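Home / Student Work / Building Systems / Project Report: Why Does Our Heat Pump Keep Icing Up?

So our group got the heat pump behind the Baldursdóttir building, and I was pretty excited, right up until I saw it wearing a coat of frost like an old freezer! A little frost is normal in cold weather. Ours just never seemed to clear.

We logged 103 defrost cycles with a Tetex logger clipped to the outdoor coil. A good cycle melts the frost and shuts off. In 11 of ours the unit quit early, and the coil was still white when it went back to heating.

My first guess was low refrigerant (everybody's first guess, I think). Nope – the pressures were fine. Then I checked the coil sensor against a second thermometer, and it was reading way too warm. The clip holding it had slipped, so it was mostly measuring air.
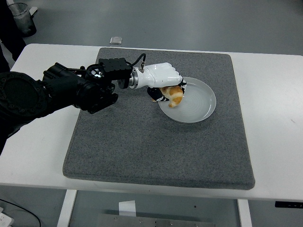 Onari wrote in the margin of my draft that a loose clip wouldn't explain the ice along the bottom row, and to look at the drain holes too. Fair point! Two of them were packed with leaves. We cleaned them out and reseated the sensor, and I'd like to log it again next winter, because June data won't tell us much about frost.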